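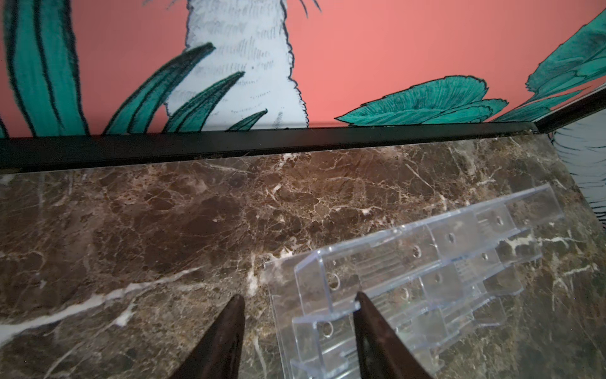
Wrist camera view: fingertips at one end of the clear acrylic organizer.

Guides > Arm Teaching > Cards and Wallets

Teaching a two-arm setup to handle cards by remote control

People will tell you that if you show the robot a job enough times, it will learn the job. I have my doubts. It learns what you did, bad habits included, and if your hands were nervous you get a nervous robot. So before you record anything, spend 30 minutes just driving.

1. Start with the rack. Clear plastic is hard to judge through a wrist camera, especially on a busy stone pattern where the veins show straight through it. Practice closing the fingers on one end and letting go again. Don't save these runs, however good they look.

2. Move on to the wallet. Bring both grippers in low, one from each side, and stop when the tips are close. Let one arm hold while the other works. If you try to move both at once you will tug, and soft plastic wrinkles in a different way every time.

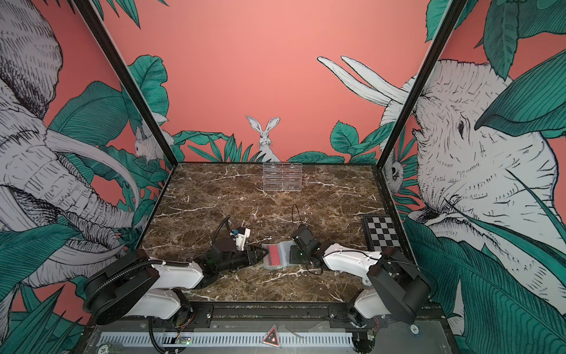 Ximeng Xia recommends going at half your natural speed for this part. I'd go slower than that on the approach and quicker once you have a grip, but I admit I've never seen a fair test of either. Pick one pace and keep it for the whole batch. Mixing two operators with different styles in one batch is the fastest way I know to waste an afternoon.

3. Place the cards. Grip near an edge, lift clear of the rack, square the card up over the slot, then lower it. The usual mistake is fixing the tilt on the way down. Fix it while the card is still in the air. If it catches, back out and try again, and keep that recording. I'd take 4 honest recoveries over another stack of perfect drops.
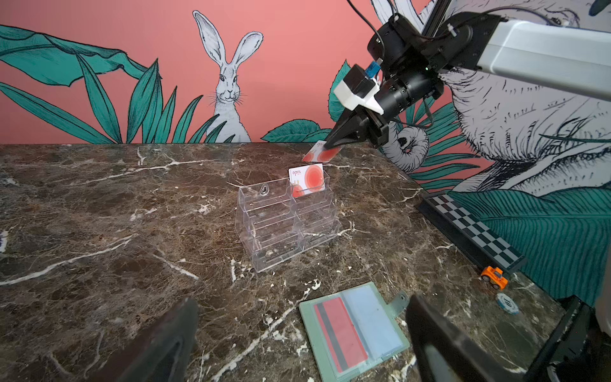

4. Change things between runs. Shift the rack a little, turn the wallet, leave a few odds and ends on the table. Henryk Ostrowski likes to collect 40 runs before touching the layout. To my mind that's 40 copies of one run.

5. Watch everything back before training, and throw out any run where you can't tell what the operator was trying to do.

As for the claim that 1000 runs will fix whatever is wrong, ask to see the first 30.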